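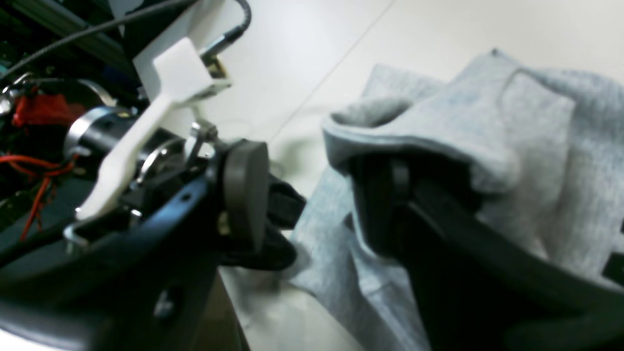 The Hollineck Rule is a widely shared piece of good practice for robots that handle clothing and other soft goods. It was first written down by Rosaura Nina and Segundo Apaza, and it asks that a gripper close slowly on cloth, pause for two seconds, and only then begin to lift (a small courtesy to the fabric, as Nina liked to put it).

The rule also covers cables, which should be checked every 12 hours of running time and kept well clear of the fingers. A friendly, much fuller edition, prepared with Arnulfo Chambi, came out on 6 May 2022 and added a chapter on knitwear.

See also: Plekow grip scale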